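Goltora 9 is out today, and I get to tell you about it

Giltville, 25/05/2026

For immediate release

I write most of our release notes, so when the rest of the team at Eklund asked who wanted to do the press release for Goltora 9, I put my hand up before anyone could hire someone sensible. So, hello! We've got a new version of our hand-tracking and motion-planning software, it's available from this afternoon, and I'm very pleased with it.

If you've not come across us, Goltora takes what a person's hands do at a table and turns it into motion a robot arm can plan from. You wear the gloves, you move things about, and the software works out where each hand was and which way it was facing. The tracking comes from the square printed markers on the cubes mounted on the back of the gloves (one cube a hand), seen by an ordinary fixed camera. The planner takes over from there.

The big change is what happens when things get in the way. In version 8, if a cube turned so that only one face was in view, the pose could flip, and you'd get a wrist that appeared to snap backwards and then forwards again. Anyone who has cleaned up recordings by hand will know the exact feeling. Goltora 9 looks at both hands over a short stretch of time before it commits to an answer, and it uses every face it can find. We ran it on 1,198 of our own recordings in April. The old version left 191 of them needing a manual fix, and the new one left 62. I would have liked a smaller number, and we're still picking through those, mostly fast turns with a hand tucked close to the body.

The second change is the one I asked for myself, so forgive me if I go on a bit. Our planner used to like a tidy table. Give it one box and a mug and it was perfectly happy, but pile up things of different shapes and it would plan lovely wide detours round nothing at all. It now builds its clearances from the shape of each object, so a bottle lying on its side no longer gets treated like a great big crate. Long thin things and curved things are where you'll notice it most. We test on cluttered tables all the time now, with groceries and whatever else is lying about, and I find I can leave a plan running without hovering over the stop button.

There's a pile of smaller stuff too. Calibration is one screen instead of four. The timeline lets you scrub both hands together (finally!). Exports keep your object names, and if a marker drops out you can see on the timeline exactly where it happened, which saves an awful lot of squinting. The Drenwood plug-in, our simulation add-on, has been updated to match, and old projects open without converting.

Goltora 9 is a free update for anyone with a current licence. Teaching labs can ask for the classroom licence, which covers every machine in the room. If you're on version 7 or older, please update to 8 first and let it rebuild your project index, or you'll be waiting a long while at the loading screen.

Review copies, sample recordings and the full change list are available from the press desk at Eklund in Giltville. We're happy to set up a call and run the software on your own recordings if you'd like to send some over, messy ones very much included.

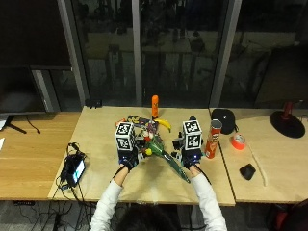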